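# Praltberg — datos de simulación, fallos de colocación

Conjunto de 211 episodios simulados en Nivex, todos fallidos. La pinza baja antes de tiempo y choca con el borde delantero del estante.

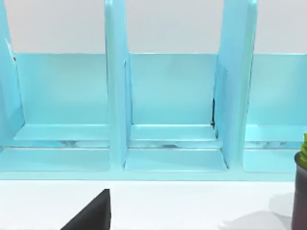 El fallo viene de un desfase de 6 pasos entre la pose y la orden de cierre. Afecta a los tres compartimentos, y la planta de la derecha tapa parte del último — ahí la etiqueta de contacto es poco fiable. No usar para entrenar sin filtrar.

Utilizamos cookies propias y de terceros. Aceptar | Configurar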